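Bathroom and Bedside: Box 9
Gallery pages > Vorurgate flat > Packing record
Text by Biljana Dumitrescu. Box list kept by Bereket Nigatu. April 2026.

This page covers the small toiletries box from the Vorurgate flat. The full record runs to 21 boxes, and most are linens and kitchen goods with a page of their own. Box 9 holds daily bathroom items plus a few flat things that came off the same shelf. The notes after the picture give the layout and the method of packing.

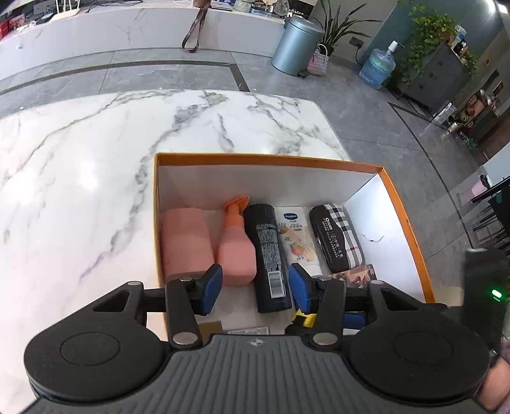 Box 9, open on the marble top. Toiletries in a row, glasses case toward the right, small card in the front corner.

Box
Rectangular, open top, white inside, orange along the rim. There is a thin dark mark on the inside of the right wall. It stays; the box is sound and the mark does not come off on anything. The white interior makes it easy to spot residue, and it should be wiped with a damp cloth each time the contents come out.

Pink cylindrical bottle
Left end of the row. Matte finish, dark cap. Matte bottles pick up a film from handling, so wipe the body before it goes in. Check the cap by hand. Do not overtighten.

Pink spray bottle
Orange trigger nozzle. The trigger is the part that decides where this bottle goes. It needs free space on the side the nozzle faces, and nothing should lean on the lever. If the bottle has to be laid down for transport, remove the trigger head, put a plain cap on, and bag the head separately. The threads on trigger heads vary, so test the plain cap over a sink first.

Black bottle
The tall one, entered in the list as "body wash, probable." The fine grey print is hard to read on the black body under a ceiling light. Use a desk lamp at a low angle. The barcode label is near the lower end and should be left on, as it is the quickest way to look up a replacement.

Lotion tube
White, with oranges and leaves printed on it and a blue logo at the top. A tube takes up the slack in a row better than a bottle does, and this one goes between the black bottle and the glasses case. Squeeze the air out before closing. Air left in a tube expands in a warm vehicle and pushes product into the cap.

Glasses case
Black, with a grey and white plaid section at one end and Chinese characters in white on the dark face. Not a toiletry. It is in this box on the list because it lived on the bathroom shelf, and the box list follows the shelf. For transport, wrap the case in a face cloth.

Card and paper items
A small printed card with a brownish picture, a small beige card, and a white label strip. Paper should not travel loose with liquids. Move these to a flat envelope before the box is closed. The envelope is marked with the box number and goes on top, under the lid sheet.

Packing method
The same method is used for every box that holds liquids.

1. Clear a hard, level surface. Stone is good because spills wipe off, but a bottle dropped on it will crack. Keep the box close while loading.
2. Wipe each item and check its cap.
3. Stand the tall items first, in one row.
4. Fit tubes and cases next to them.
5. Check the row against the list before anything is covered.
6. Move paper to the envelope.
7. Fill the gaps with cloth. Paper filler turns to pulp after a leak and sticks to labels.
8. Add the lid sheet and write the number on two adjacent sides.

Step 5 comes before the filler on purpose. In the March trial the check was made after filling, and all that could be seen was washcloths. Three boxes had to be opened again to match them to the list.

Clearance
Leave 50 mm between the top of the tallest item and the underside of anything stacked above. For an open box with a lid sheet, that means the stack is carried by a shelf or a crate, never by the bottles. If a bottle stands taller than the wall, the box travels on top of the load. The spray head should be measured at its highest point, including the tip of the nozzle.

Volume limit
No container over 1000 ml goes in a box of this type. Larger refills travel in the plastic crate with the cleaning products. The limit is about weight on the bottom seam and has nothing to do with the contents.

Labels
Number labels are Dustel matte, written in pencil first and then in marker once the list is final. Glossy labels were tried on the kitchen boxes and smeared. Put the label on a side wall. A label on the lid sheet is lost as soon as the sheet comes off.

List entry
Box 9. Bathroom shelf, daily.
Pink bottle, dark cap
Pink spray bottle, orange trigger
Black bottle, tall, body wash (probable)
Lotion tube, orange fruit print
Glasses case, black and plaid
Cards and label strip, to envelope
Handling: upright, do not stack
Destination: Skukow, bathroom, first shelf

Entries use color and shape ahead of brand. Whoever unpacks should be able to match an item from arm's length without turning it around. Brand goes in the list only where two items look the same, and in this box none do.

Unpacking at Skukow
The Skukow bathroom has one open shelf and a Hsieh cabinet with a sliding door. The cabinet is too shallow for the trigger bottle when the nozzle faces forward - turn it sideways or use the open shelf. The order on the shelf repeats the order in the box, left to right, so the picture can be used as the shelf plan too. The glasses case goes to the bedside drawer. The envelope goes to the desk.

If an item has leaked, take it out first and stand it in the sink. Rinse the neighbors before they go on the shelf. Lotion is slow to clean off a glasses case, so blot and leave it to dry open.

Changes to this page
- Handling line added to the list entry.
- "Shampoo" corrected to "body wash, probable" for the black bottle.
- Cabinet note added after Bereket measured the shelf depth.

Open items
The first-aid supplies have no box yet. They were on the same shelf and would belong here by the shelf rule, but they need to be reachable during the trip. Bereket's proposal is a soft pouch in the hand luggage, listed under the same number with a suffix. The list will be updated once the pouch is found.

Previous page: Hall closet, coats and umbrellas
Next page: Bedroom linens
Back to the Vorurgate index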